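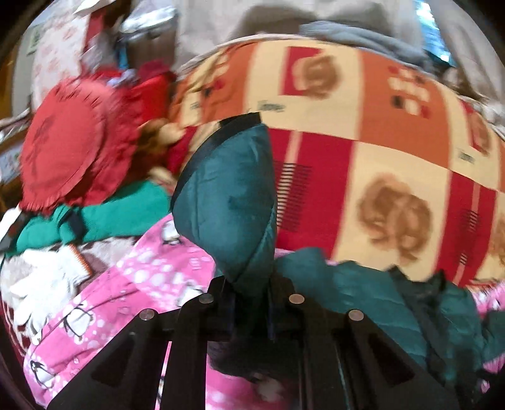
Progress Report to the Istine Foundation
Fire Safety Outreach and Alarm Installation, Herker District
Reporting period ending in May
Submitted by Inese Paju, Program Manager

The district fire department has completed the second phase of the home alarm program funded under the current grant. Crews visited 1243 households during the period, compared with the 400 required by the original agreement for this phase. Visits covered the installation of smoke alarms, replacement of expired units, and a short walk-through with the resident to identify hazards near stoves, heaters, and exits. Crews continued to find household textiles stored too close to sources of heat, and the revised checklist now gives these their own line. Padded items such as a quilted jacket with a shiny, nylon-like surface, or a dense pile of mixed clothing and fabrics, are to be kept at least three feet from any portable heater. Residents were receptive to this advice, and most moved the items during the visit.

Staffing

Chief Ivars Sepp approved the transfer of two firefighters from Station 12 to the program for the full period. Both have completed the inspector course and may now sign off on visits without supervision. Laine Adomaitis remains the lead for scheduling. One part-time position, the evening dispatcher for the appointment line, is still vacant. The department advertised it in March and again in April, and interviews are under way. Until the position is filled, calls received after 5 p.m. are returned the next morning.

Equipment

The alarms purchased from Mak were delivered in two shipments. The second arrived late, and installations in the river neighborhoods were moved back by three weeks as a result. All of those appointments have now been completed. A small number of units failed the test on installation and were returned to the supplier for credit. The credit has been applied to the remaining order and does not change the budget total.

The department also brought the Prono records system into use for the program. Crews enter each visit on a tablet at the door, and the record is available to dispatch the same day. Early use was uneven - addresses with more than one unit were often saved as a single visit - and Yichen Lu corrected the earlier entries by hand. The figure given at the start of this report reflects those corrections.

Community Response

Jurgita Laur met with building managers in the north of the district to arrange access to rental properties. Access had been the main obstacle in the first phase. Managers representing most of the larger buildings have now signed the standing permission form. Several smaller owners have not replied, and the department intends to write to them again before requesting help from the housing office.

Residents most often asked about carbon monoxide alarms, which the grant does not cover. The department requests the Foundation's view on whether unspent training funds may be used for this purpose. A separate cost estimate can be provided.

Next Period

Work will move to the hillside streets and the mobile home park east of Station 12. Follow-up checks will be made at a sample of homes visited in the first phase, and the results will be included in the next report. The financial statement is attached as Annex A.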